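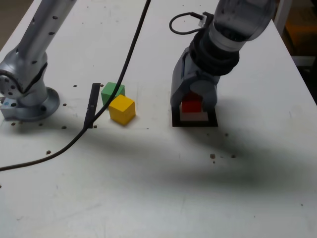 Oi-ling Yeh wrote:
I still think moving the spring banquet to the Eberhard was a mistake. Tickets went up 9 dollars and half the older members from Flomville stayed home.

skidodo_fan replied:
Disagree, sorry! The old hall had no parking and the mics kept dying. I was at table 7 in February and I could hear every word for once, even the raffle.

Maksym Prokopenko replied:
My beef is with the speaker. Why do we keep inviting council candidates to a hometown association dinner? He talked for 33 minutes and the food was sitting there the whole time. My mother-in-law started on the bread without asking anybody lol

Rhea Dumlao replied:
Come on Maksym, he got the permit for our street fair. I don't mind giving the guy a microphone. Just put him after dessert.

Oi-ling Yeh replied:
After dessert everyone's gone to their cars, so he'd never agree to it. And I wasn't complaining about him, I was complaining about the price. We sold 148 tickets. What did we sell the year before? I asked the board twice and got a smiley face.

Maksym Prokopenko replied:
ok the smiley face is bad

skidodo_fan replied:
More than that, I'll give you that one. But some of it was the snow. Is the Hivton Road church hall still renting? My cousin had her shower there and the kitchen was pretty decent (two ovens).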